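ほどく手順を、ソフトウェアに教える

ロボットの取材というと、どうしても腕のほうに目がいってしまう。関節がいくつあって、どれだけ速く動いて、どれほど重いものを持てるのか。私も長いことそういう記事を書いてきたし、読むのも好きだった。けれども今回、Mirbergの開発室に二日ほどお邪魔して帰ってきたら、取材ノートに腕の話がほとんど残っていなかった。かわりにびっしり書き込んであったのは、画面の中で伸びたり縮んだりする、枝分かれした図のことばかりである。

Mirbergが取り組んでいるのは、使い終えたデスクトップパソコンをロボットで分解するためのソフトウェアだ。名前をAksideという。部品を見つけ、どの順番で外すかを考え、二本の腕に仕事を割り振り、うまくいかなければ考えなおす。そこまでをひとまとめに引き受ける。

組み立てができるなら分解など逆回しにすればいいだろう、と思われる方もいるかもしれない。白状すると、私も行きの電車の中ではそう思っていた。ところが組み立ての現場には図面があり、部品は決まった向きで届く。戻ってきたパソコンのほうは、誰かがメモリを足していたり、ケーブルを妙なところに通していたり、ねじが一本足りなかったりする。同じ型番の箱をふたつ開けても、中の様子はなかなか揃わない。なるほど、逆回しにしようにも、もとの映像が一本ではないのである。

そこでAksideは、最初に手順を決めきってしまわない。画面を見せてもらうと、上のほうに「記憶装置を取り出す」「メモリを抜く」といった大きな仕事が並び、その下に「留め具を確かめる」「つかむ位置を選ぶ」「引く」「置く」といった細かな動作がぶら下がっている。下の枝がひとつ失敗すると赤くなり、その隣に別の枝がするすると伸びてくる。これが見ていてまことに楽しい。お茶をいただきながら眺めているうちに、湯のみの中身がすっかり冷めてしまった(二杯目も冷めた)。

枝を選ぶ手がかりになるのが、カメラからの認識である。学習に使った画像は1,346枚。この分野にくわしい読者なら、少ないと感じられるのではないだろうか。開発室でもそこは承知のうえで、画像一枚ごとの注釈に手間をかける方針をとっている。部品の名前と輪郭のほかに、「どちらへ動かせるか」という向きまで書き込んでいくのだ。黒いケーブルが暗い隙間をくぐっているようなところでは、輪郭そのものがあやしくなる。そういう場所には無理に答えを出させず、「わからない」という印をつけておく。計画を立てる側はその印を見て、先に別の部品へ取りかかったり、違う角度から見なおす動作をはさんだりする。わからないと言える認識と、わからないと言われても困らない計画。このふたつの相性をよくするのに、ずいぶん長くかかったそうだ。

制御のほうにも触れておきたい。引き抜くという動作は、位置だけを指示してもなかなかうまくいかない。手首にかかる力を読みながら、抵抗があれば少し戻し、わずかに傾け、また引く。人間なら指先が勝手にやってくれることを、Aksideでは4つの状態に分けて書いてある。力の制御は700ヘルツで回っていて、上の計画はそれよりずっとゆっくり、ひと呼吸おくような調子で動く。速いものと遅いものが同じ机の上で折り合いをつけているわけで、そのあいだをつなぐ通信の部分は、Kaufmannという小さなソフトウェア会社が手がけた。記録の形式も同社の提案によるもので、力の波形とカメラの映像と枝の図が、ひとつの時間軸の上にきれいに並ぶ。

この記録を巻き戻す道具が、私にはいちばん印象に残った。失敗した瞬間に印をつけ、そこから前へ少しずつさかのぼっていくと、ロボットがそのとき何を見ていて、どの枝を選び、どの枝を捨てたのかが順にあらわれる。開発室では午後になるとみんなが大きな画面の前に集まって、ああでもない、こうでもないとやっている。メモリの溝を部品の影と取り違えていた例など、原因が画面に出たとたんに部屋中から声があがった。料理番組の失敗集を家族で見ているような、なんともなごやかな時間だった。

外した部品を置く先も、計画の一部になっている。どのくぼみに何を、どの向きで置くかがあらかじめ座標として登録されていて、治具の形を変えればその登録も書き換わる。以前は手で数値を打ちこんでいたのを、10月に設計データから直接読みこむ形へ改めた。地味な改良だが、打ち間違いを探して夜が更けることがなくなったと聞けば、機械いじりの好きな方なら思わず頷かれることと思う。

次の目標は、Stemilholmにある回収拠点での試験運用だという。開発室と違って照明も変わるし、届く箱の種類もぐっと増える。枝の図はきっと、いまより赤くなるだろう。それでも記録さえ残っていれば直せる、というのが開発室の皆さんの構えで、帰りぎわにもまだ、ハードディスクのつかみ方をめぐる相談が続いていた。 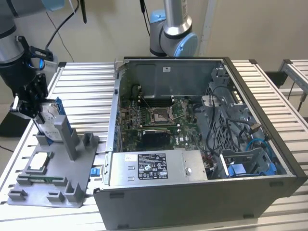

分解の手順を途中で組みなおすという話、たいへん面白く拝読しました。電機の修理を長くやっておりましたが、新人に教えるときいちばん苦労したのが「わからないときは手を止めて、別のところから見なさい」ということでした。ソフトウェアにもその印をつけておられると知って、少しうれしくなりました。ひとつ伺いたいのですが、折れた爪や固着したねじのように、壊さないと外せないものに当たったとき、Aksideはどこで諦めるのでしょうか。続報があればぜひ読みたいです。(Web版に届いた感想より)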